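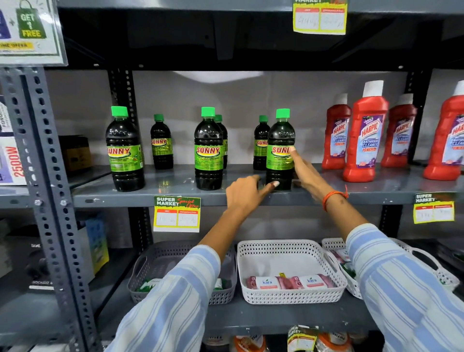 Live music reviewer wanted (part-time, paid, some weekends)

Plondby is looking for one person to write about gigs. We have run concert reviews and tour listings for small and middling venues for long enough to be wary of adverts like this one, so we will try to be plain about what the job involves and what it pays.

You would go to four shows a month and write each one up. Two are chosen by us, two by you. Reviews run to 600 words or so and have to reach the desk by noon the next day. If the headliner comes on at twenty to eleven and the last bus goes at eleven, you will have a bad night, and we would like you to think about that before you apply.

What it pays

£74 a review, plus travel up to the price of a standard return. Longer pieces and interviews are £198. We don't pay in exposure, free tote bags or "access". Your ticket is covered, and where the promoter won't put you on the list we buy one. A plus-one is possible now and then but please don't plan your social life around it.

We have been asked whether this could become a full-time post. We doubt it. Anyone offering you a full-time wage for reviewing bands in rooms above pubs wants something else from you as well.

What we want

Someone who can tell us what a show was like. That sounds like a low bar, but we turned down most of what came in last time. Bernadette Baudry, who edits the live pages, read 56 sample reviews in January and found the word "blistering" in the majority of them. She has asked me to say that she never wants to see it again, along with "sonic", "journey" and any claim that a crowd was "eating out of the palm" of somebody's hand.

You should be able to sit through a support act you've never heard of and say something fair about them. You should notice when the sound is poor and be able to say whether that was the band or the room. If you leave before the encore, put that in the review. If you've been a fan since you were fourteen, put that in too, and then try to write as if you hadn't.

We aren't looking for cruelty. Some applicants seem to think a sceptical paper wants hatchet jobs. A sour review of four nervous lads on a first tour is dull to read, and we have printed enough of them in the past to know.

A degree is not needed. Neither is a "personal brand". We don't look at follower numbers, mainly because we don't believe them.

What you may have been told elsewhere

That you'll meet the artists. You might, at the merch table, if you queue. That it leads to bigger things. Gaspard Pons wrote for us and went on to manage the tours for Le Goff, but he'd already been driving their van. Declan Ashby wrote for us and is still writing for us. He seems content, though he does complain about the parking at Sestora.

You would also get post from publicists, a great deal of it, and most will tell you that their band is unlike anything you've heard. You are free to ignore it. You can't accept paid work from any act, label or venue you review, and that includes writing their biographies under another name. We have had to let someone go over this.

How to apply

Send us two things, both in the body of an email:

One review of a show you went to in the past year, no more than 500 words, not published before. It can be any kind of music. Brass bands are fine, and so is your cousin's wedding band if you can keep a straight face about it.

One paragraph on a review you've read (ours or anyone's) that you thought was wrong, and why.

No CV, no covering letter, no list of influences. If you used software to write the sample, save yourself the trouble, as the three finalists will be sent to the same gig at the Manis and asked to file by noon the following day. All three get paid for it at the normal rate, whether we take you on or not.

Applications close at 5pm on the last day of the month and go to Jacqueline Besnard at the live desk. She answers everyone, but it may take her a few weeks. Please don't ring.

Questions about contracts or invoices should go to Zulkifli Sinaga in accounts. He doesn't choose the reviewer and can't get you on the guest list.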